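Search products, codes or rooms

Tables & Desks > Activity Tables > Light Beige Tops

Eltau Activity Table

The Eltau is a plain rectangular table for playrooms, classrooms, waiting areas and after-school rooms. It has a light beige top and no drawers, trays or shelves underneath. We sell it singly or as a pair, and most of our customers buy the pair. Two tables can be pushed together into one deep surface, or pulled apart when you need people sitting on all sides.

The color is deliberately quiet. Toys and craft supplies are easy to find on it, and it goes with white or cream walls without trouble. The finish is matte and does not throw much glare under ceiling lights. Pencil comes off with a damp cloth. Permanent marker will need a little rubbing alcohol, and you should test a corner first.

Using two tables back to back

A common layout is to stand both tables against a wall, one behind the other. The far table is used for storage and the near one is kept clear for whatever is being played or made. Bags, jars and boxes stay within sight but out of the way of elbows. It does mean a long reach to the wall, so put the heavier items toward the seam and the things you seldom need at the back.
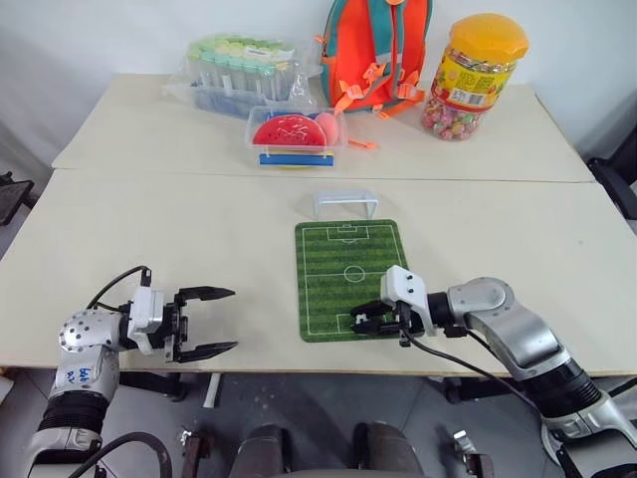
Eltau tables, set of 2, with a mini soccer mat and goal on the near table.

Tabletop games suit this arrangement well. A small soccer mat with its goal at the far end leaves working space beside it, and the pieces for the next activity can wait on the second table. Clear boxes are a good choice for toy food and other small parts. You can see what is inside without opening them, and children can put things back without reading a label. Tall jars of wrapped candy also stand well on the back table, and so does a child's backpack if there are no hooks in the room.

Storage boxes, bags, games and candy are not included with the table.

Ordering

Order code for a single table is Eltau 172. Order code for the pair is Eltau 223. The pair ships as two separate cartons, and they do not always arrive on the same truck. Please wait until you have both before booking anyone to assemble them.

Tables come flat with the legs packed under the top. One person can put a table together, but turning it over is a job for two. Open the carton on a rug or on the flattened cardboard so the top does not get scratched. Tighten the leg bolts by hand first, set the table upright, then go around again with the key supplied. Check them once more after a few weeks of use.

If your floor is uneven, adjust the feet on both tables before you push them together. A small difference in height is easy to miss until a mat or a sheet of paper is laid across the seam – then it shows right away. Start with the table nearest the wall and bring the other one up or down to match it.

Joining clips

The tables will stay put under normal use without clips. For rooms with younger children, or hard floors that are mopped often, we suggest the Datutora clip set. The clips fit under the edge and do not need drilling. They can be taken off when you want the tables apart again. One set joins one pair.

Care

Wipe with warm water and a mild soap. Do not use scouring pads or anything with bleach in it. Hot pans and glue guns will mark the top, so use a board under them. Felt pads are fine on the feet, though they need replacing more often in a busy room.

Returns

Unassembled tables can be sent back in the original carton. Assembled tables can be returned only if there is a fault. Please photograph any carton damage before you unpack and send the pictures along with your order number. Replacement legs, bolts and feet are kept in stock and can be ordered by the piece.

Questions about room layouts go to Soledad Montecinos in the showroom. For school and clinic orders, ask for Fidel Zapata. He can quote for larger numbers and arrange delivery outside term time, with the December break usually booked first.

Page updated 16 March 2025

Tagged: playroom, classroom, paired tables, tabletop games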